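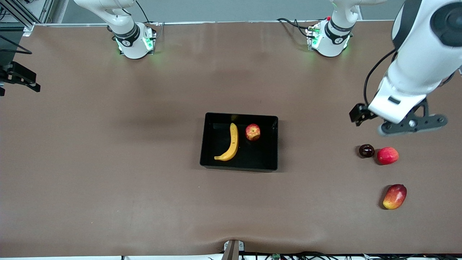

Re: [benchtop-arms] Anyone tried the Dritano two-arm kit?

From: Silvia Trnka
To: benchtop-arms list
Saturday, 9:40 pm

Hi Wenceslao, hi all,

I meant to answer this days ago and then the bench ate my week. Quoting you in full so people can follow:

> From: Wenceslao Escobar
> To: benchtop-arms list
>
> Has anyone on here spent real time with the Dritano two-arm kit?
> We're a small produce packer in Ullamdale and we're looking at
> it for making up mixed fruit boxes. Their sales guy has been
> very nice and very vague. What I'd like to know:
>
> - how long it takes to set up if you've never owned a robot
> - whether the stock fingers are any use on fruit
> - whether you need the Mahama software plan or can get by
> with what's included
> - what you'd do differently
>
> We also have a quote from Testa for a single arm with a suction
> cup. It's cheaper, but I've got a bad feeling about suction and
> bananas.
>
> Thanks,
> Wenceslao

OK! We've got the kit on a 55-day trial and we're on day 37, so I have opinions. The picture at the top of this message is our fruit run: banana and one apple in the tray, the other apple, the plum and the mango still out on the mat, with the left arm over on that side. That's the whole job as we've set it up. Five pieces, one black tray, put everything in, don't bruise anything. I know your boxes are bigger than that, but it's the same kind of thing.

Setup first. Dritano says you can do it in an afternoon. It took us 17 hours spread over three days, and most of that was cables and calibration. The arms themselves bolt down fast and the mounting holes line up fine (I was braced for a fight there). But the cables come in one long bundle with tiny labels, and I plugged two of them in backwards and lost an entire morning to it. Get some tape in a few colors and mark both ends before you do anything else. I'm serious, do it before you even lift the arms out of the foam.

Also, mount the bases farther back than the paper template tells you to. The template puts them pretty close to the middle and then the elbows get in each other's way when both arms want the tray. We moved ours back toward the far edge of the table and the collision stops pretty much went away. Anežka Hájek on our team redrew the template and I can send you her version, just write me off list.

Fingers! The stock ones are small, black and skinny. On apples they're great. On the plum they're OK if you turn the grip force down to 18 percent, and I'd leave it there, because the default setting left a nice pair of dents in our first one. Bananas are fine as long as the arm comes in across the middle of the curve. When it goes for the stem end the whole thing swings like a pendulum and you get a banana hanging half over the tray wall. The mango is the one that gives us trouble. It's long and smooth and lying on its side, and if the fingers don't close pretty near the center it rolls away. Dritano sells softer pads as an add-on and I think you'd want them. We've only had ours two days so I won't pretend to have numbers.

The mat matters more than I expected. We put a brown one down to cut the glare, and it helped the camera a lot, but it does creep. You get little wrinkles near the front edge and then a round piece of fruit decides that's where it lives now. We clamp ours and smooth it out every morning. If you can glue yours down, glue it down. And watch your tray too, ours is shiny inside and under the overhead lights the software sometimes thought a reflection was something to pick up. Turning off the one light right over the tray fixed it for us.

Software. The included package will run a fixed routine, same fruit in the same spot every time. If your people are going to set the fruit out by hand in any old arrangement, you need the Mahama plan, sorry. The basic one couldn't cope with the plum sitting right up against an apple and kept trying to grab the pair. With Mahama it sorts that out most of the time. I don't love paying monthly for it, and I've told Dritano so twice. Ask them for the first few months thrown in. Emília Mikuš, who handles our account over there, was pretty flexible when we pushed.

On the Testa quote, I'm with you on suction and bananas. We had a suction cup from them on loan in January. Apples, no problem at all. Bananas, it would seal on maybe every other try, and the speckled ripe ones were worse. For a line that's all apples I'd take the Testa arm and pocket the difference.

What I'd do differently: start with one arm. We had both going from the first day and couldn't tell whose fault anything was. If I did it over I'd park the right arm, get the left one picking happily, then bring the other one in. I'd also order the second tray up front, because shipping on a single tray is ridiculous.

Would I buy it? For us, leaning yes, if the soft pads work out on the mango. For a packing room that has to keep up with people, I'm less sure. It's careful and it's slow, and I don't have a good feel for how it does over a full shift, because we switch it off when we go to lunch. Sabina Vávra ran hers much longer than we have, so Sabina, if you're reading, please jump in!

Wenceslao, how many kinds of fruit go in one of your boxes, and are you stuck with cardboard? Cardboard walls are taller than our tray and I'd want to check the wrist clears them before you sign anything. If you send me the inside measurements I'll mock one up on our bench next week.

Silvia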